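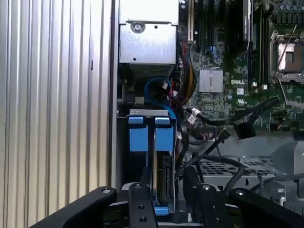 What does one row in the Skurkthorpe line table stand for?

One fixed broadband line at one address, as measured over one calendar month. An address with two lines has two rows, and a line that was moved to another address in the middle of a month is listed under the address where it ended the month.

Skurkthorpe Fixed Line Survey - data card

Summary

The survey records access technology, sold speed and measured speed for fixed broadband lines in the Skurkthorpe district. It was put together by the Mumosach project to compare copper, cable and fiber lines within a small area served by more than one network. The release has 2,000 lines in 454 postal blocks, followed for 9 months. Mobile and satellite connections are left out, including fixed wireless sold over a mobile network.

Files

lines.csv - one row per line per month
blocks.csv - one row per postal block
outages.csv - one row per outage longer than 3 minutes
codes.txt - value lists for all coded columns

All files are UTF-8, comma separated, with a header row. Empty fields mean "not collected". A zero is a real zero.

Columns in lines.csv

line_id: random string, stable across months
block_id: joins to blocks.csv
month_no: 1 to 9
tech: adsl, vdsl, cable, fiber
sold_down, sold_up: speeds in the contract, in Mbit/s
med_down, med_up: median measured speeds, in Mbit/s
p10_down: tenth percentile of measured download speed
rtt_ms: median round trip to the Ackah test server
n_tests: number of valid tests in the month

Collection

Each household ran the Inside client on a computer connected to the router by cable. The client starts a download test, an upload test and a latency test every hour, and skips the round if other traffic on the computer is above a set limit. It can't see traffic from other devices in the home, so some low readings on slower lines reflect household use. Users who work with p10_down should keep this in mind.
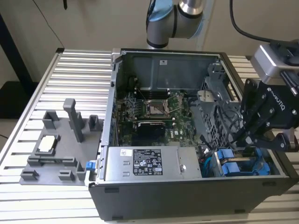

Tests that ended early were dropped before the medians were computed. Months with too few valid tests keep their row, but the speed columns are empty and n_tests shows what was left. The cutoff differs by technology and is listed in codes.txt.

Sold speeds were typed in by households from their bills. Where the value didn't match any plan on sale in the district, it was checked against the plan name and corrected if the match was clear. Otherwise the field was left empty.

Known problems

The sample leans toward cable and fiber. Households with ADSL were less likely to sign up and more likely to drop out, so raw shares by technology should not be read as market shares. The weight column in blocks.csv corrects for this at district level only.

In month 4 the Ackah server was moved to a new host. Round trip times before and after the move are not comparable. Speed results show no visible step.

Upload figures for cable lines in month 1 are too low because of a client bug - use month 2 onward.

Privacy

Street addresses, account numbers and IP addresses are not in the release. Blocks with very few lines were merged with a neighbor before block_id was assigned. Do not try to link line_id to other sources.

Changes

1.1 - weight column added to blocks.csv, merged blocks renumbered
1.0 - first release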